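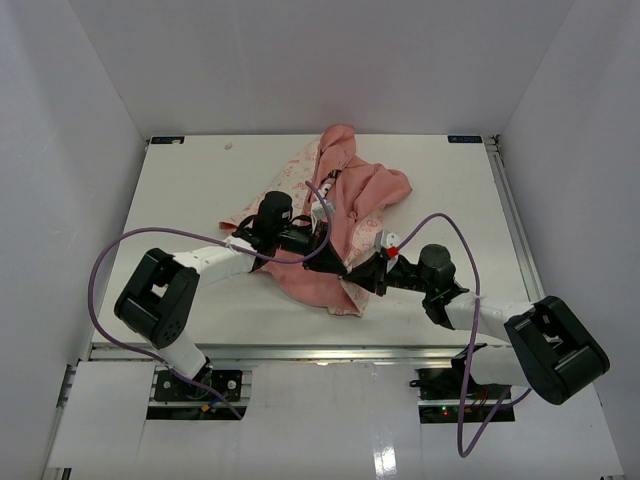

换了智能音箱之后多房间播放一直不同步，想问问有没有人遇到过

家里原来用的是两只 Zirkasar 音箱，客厅一只，工作间一只，分在一个组里放音乐，用了两年没出过问题。上个月把工作间那只换成了 Arango 的，想着两家都写了支持 Pulard 音乐服务，应该可以继续编组。结果是能编进去，但两边声音对不上，工作间总是慢一拍，站在走廊里听像有回声。工作间四面白墙，中间一张白色长方形台面，台面上一块粉色的布皱成一团，除此之外没有什么吸音的东西，所以一开始我以为是房间本身的混响，把音箱挪了三个位置，慢一拍还是慢一拍，关掉客厅那只单独听就很正常。

已经试过的办法：

两只音箱都恢复出厂设置，重新配网。
路由器重启，把 5G 和 2.4G 分开，两只都连 5G。
在 Pulard 的手机应用里删掉分组再重建。
语音叫它“全屋播放”，和在应用里点播放，结果一样。

还有一个现象，不知道有没有关系：在 Zirkasar 的应用里看不到 Arango 那只，只有 Pulard 的应用里两只都在。语音控制音量的时候，只有客厅那只会变，工作间的不动。另外闹钟也只在客厅响。

我的要求不高，两边同时放就行，音质差一点无所谓。不想再把新买的退掉，已经过了退货期。路由器是 Dilside 的，固件是最新的，九月份刚升过。有没有什么设置是我漏掉的？

——走廊尽头

Ratree Rojanasak

你这个情况我碰到过，问题不在网络，在分组的方式。

Pulard 应用里的分组和音箱厂家自己的分组是两回事。厂家自己的分组，音箱之间会互相对时，由其中一只当主机，其他的跟着它走。你原来两只都是 Zirkasar，走的是这一种，所以一直很准。现在混了两个牌子，只能由 Pulard 来分组，它是分别给两只音箱推流，各放各的，只在开头对一次时间。两只音箱解码和缓冲的时间不同，就会一前一后。你说的音量只动一只、闹钟只响一只，也是同一个原因，语音指令是发给客厅那只的，它不认识另外一只。

可以这样处理：

先打开 Pulard 应用，进“设备”，长按 Arango 那只，进“高级”，找“播放延迟补偿”。旧版本应用没有这一项，先把应用更新掉。

这个值的单位是毫秒，默认是 0。注意它只能加延迟，不能减，所以要加在快的那一只上。按你的描述，工作间慢，那就应该去调客厅的 Zirkasar，不要调 Arango。

先填 100，找一首鼓点清楚的歌，站在两个房间中间听。如果变成客厅慢了，就往回减，每次减一点。我自己家里最后停在 80，这个数跟型号和路由器都有关系，你不一定一样。

调好以后把歌停掉，等一会儿再重新放，确认还是准的。如果每次重新播放偏差都不一样，说明网络抖动比较大，这时候补偿值是没有用的，要先解决网络。

再补充两点。

“自适应音效”这个功能，两只都要关。它会在播放前多做一道处理，打开的时候延迟不固定。Arango 出厂是开的，你恢复过出厂设置，所以多半现在又是开着的。

音量的问题没有完全解决的办法。我的做法是在 Pulard 应用里建一个组音量的快捷方式，放在手机桌面上，不用语音调。闹钟就只能在每只音箱上各设一个。

老周不修电脑

别折腾了，混牌子就是这样，厂家宣传的“支持”只是说能放，没说能一起放。把 Arango 放卧室单独用，工作间再收一只二手的 Zirkasar，旧型号也能编组，不贵。

另外看一下是不是蓝牙还连着手机，我之前有一次不同步就是因为一只走的蓝牙。

三号线换乘

楼上说的基本对，补充一下路由器这边。

Dilside 的固件升级以后，有一个“组播优化”的开关会被重新打开，位置在“无线设置”的最下面一页，名字可能随版本有变化。这个开关对看电视盒子有用，对音箱没有好处，我这里打开以后音箱偶尔会从分组里掉出去，过一会儿自己又回来，回来以后就不同步了。你是升级之后才换的音箱，没有前后对比，建议先关掉试试，关完要重启路由器才生效。

还有，两只音箱最好都连同一个节点。如果你用的是子母路由，工作间那只连的是子路由，会多一跳。在路由器的终端列表里能看到各连的是哪个，可以手动绑定。

5G 不一定比 2.4G 好，隔两道墙以上我会选 2.4G，速度慢一点，但音乐用不了多少带宽，稳定就行。

有线的办法也有：Arango 背后如果有音频输入口，可以从电脑或者播放器接线进去。不过那样就不算智能音箱了，语音点歌也用不了，只适合固定在一个地方听的人。

走廊尽头（提问者）

谢谢各位，回来说一下结果。

“组播优化”确实是开着的，关掉并重启了，关完以后没有马上变好，还是慢一拍。然后更新了应用，找到了延迟补偿，在客厅那只上填了 100，变成客厅略慢，改成 80 就听不太出来了。自适应音效两只都关了，Arango 那只果然是开的。

蓝牙查过，没有连着。路由器只有一个，不存在节点的问题。

目前从星期五用到现在，掉出分组一次，重新点一下播放就恢复了。音量还是只能在手机上调。如果后面掉得多了，我再试试都改到 2.4G。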